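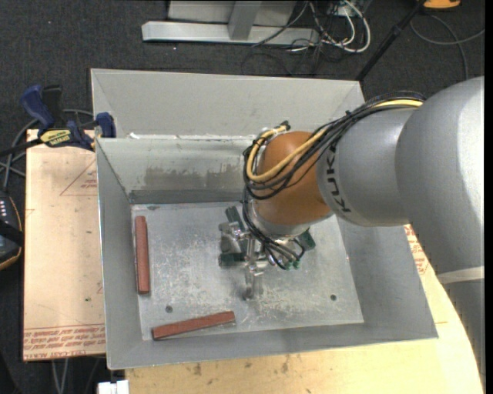 *Fig. 12. Gripper down in the bin, two bars on the floor*

### Checking the cable loop before a picking run

Please take your time over this one, even if you did it yesterday and everything was fine.

1. Stop the program and wait until the arm is quite still.
2. Look at the black cables and the thicker yellow one where they pass over the orange wrist joint. The loop should have some slack and no sharp bends.
3. Give each green fitting near the gripper a gentle wiggle. If one turns, snug it up by hand.
4. Try the bar clamp at the corner of the bin, and tighten it if the bin shifts at all.
5. Jog the wrist slowly through 30 degrees each way, watching the loop as you go.

**Caution:** Keep your hands out of the bin during step 5!

**Note:** Scuffs on the bin floor are nothing to fret over. Spare fittings are Drunel part 412; ask Sizwe Mnguni.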